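The Budget Spreadsheet Has Eaten My June

So I finally have a number. 3,809 dollars. That's what's left in the equipment pot after the two arms and the base, and it has to cover spare fingers, a second battery, shipping, and whatever I've forgotten (there's always something, last year it was cables, so many cables).

My big decision, and I went back and forth on it for weeks, was to do the room tests in simulation before ordering anything else. I had two gripper sets in my cart at Olstead, one with an 18-week lead time, and I could not make myself click. What if the arms are too short? What if the whole body is too wide for a normal doorway? You can't send a base back because your hallway is skinny!

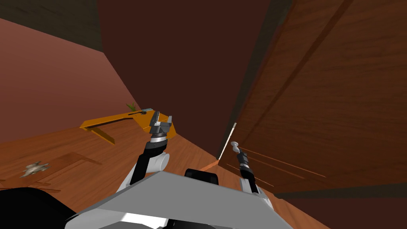

Styliani Sarantis thinks I'm being too careful, and told me the sim hours would cost me more than one wrong gripper ever could. Fair point! But one wrong gripper turns into two, plus return freight, and I've paid Eltside's return freight before and I'm still sore about it.

Doors are the thing I keep coming back to. A small handle, a big heavy slab, and a gripper that has to come at it from a decent angle without the other arm bumping into the desk. I want to know how much reach I need before I pay for the longer forearms, which are 19 percent more than the standard ones and don't fit the case I already own. (The case! Another line on the spreadsheet.)

Tineke Van Loon is letting me hold her Mollah quote for 10 more days, so I'll run the door approach again with the shorter forearms this week and then order the battery either way.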